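Chapitre 7
Sinusite aiguë et sinusite chronique

Objectifs du chapitre
Rappeler l'anatomie utile des sinus paranasaux.
Distinguer une rhinosinusite virale d'une surinfection bactérienne.
Connaître les critères de durée qui définissent la forme chronique.
Identifier les signes imposant un avis spécialisé en urgence.

7.1 Définitions

La sinusite est une inflammation de la muqueuse qui tapisse un ou plusieurs sinus de la face. L'atteinte de la muqueuse nasale étant presque toujours associée, le terme de rhinosinusite est préféré dans la littérature récente ; les deux mots sont employés ici comme synonymes.

La forme aiguë dure moins de quatre semaines. La forme chronique est définie par la persistance des symptômes au-delà de douze semaines, sans retour complet à l'état antérieur. Entre ces deux bornes, certains auteurs isolent une forme subaiguë, dont l'intérêt pratique est limité. On parle de sinusite aiguë récidivante à partir de quatre épisodes par an, séparés par des intervalles libres de tout symptôme. 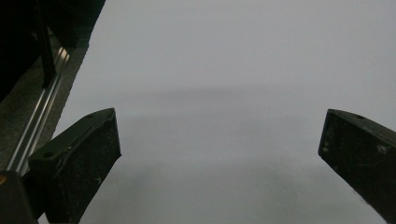 Fig. 7.1. Pince manuelle, doigts sombres sur surface claire.

7.2 Rappel anatomique

Les sinus paranasaux sont des cavités aériennes paires : maxillaires, frontaux, ethmoïdaux et sphénoïdaux. Les cellules ethmoïdales et les sinus maxillaires sont présents à la naissance. Les sinus frontaux ne deviennent visibles en imagerie que plus tard dans l'enfance, ce qui explique la rareté des sinusites frontales chez le jeune enfant.

Le sinus maxillaire, le sinus frontal et les cellules ethmoïdales antérieures se drainent dans le méat moyen. L'ostium du sinus maxillaire est situé en haut de sa paroi médiale : l'évacuation du mucus dépend donc du battement ciliaire et non de la gravité. Tout œdème de cette région entraîne une stase des sécrétions.

7.3 Données épidémiologiques

Les chiffres cités dans ce chapitre proviennent de la cohorte Chaturvedi, constituée en médecine de ville par A. Jaiswal et V. Srivastava. Elle comprend 2 084 consultations pour symptômes nasosinusiens, dont 1 149 ont été classées en rhinosinusite aiguë présumée virale. Une surinfection bactérienne a été retenue dans 348 cas. Les autres consultations relevaient d'une rhinite allergique, d'une forme chronique ou d'un diagnostic différentiel. Le pic de fréquence se situe en mars.

7.4 Présentation clinique

Le tableau associe une obstruction nasale, une rhinorrhée antérieure ou postérieure, une pesanteur faciale et une diminution de l'odorat. La couleur des sécrétions ne permet pas à elle seule d'affirmer l'origine bactérienne.

Les éléments suivants orientent vers une surinfection :

1. Symptômes persistant plus de dix jours sans amélioration.
2. Aggravation secondaire après une amélioration initiale.
3. Douleur unilatérale marquée, majorée par l'antéflexion de la tête.

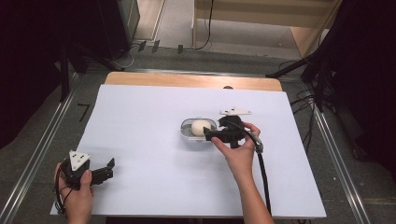
4. Fièvre élevée associée à une rhinorrhée purulente pendant au moins trois jours consécutifs.

Un œdème palpébral, une diplopie, une baisse d'acuité visuelle, une raideur de nuque ou des troubles de la conscience font suspecter une complication orbitaire ou endocrânienne. L'hospitalisation est alors immédiate. L'imagerie, inutile dans la forme non compliquée, est réalisée sans délai dans ces situations.

Le traitement fait l'objet de la section 7.5.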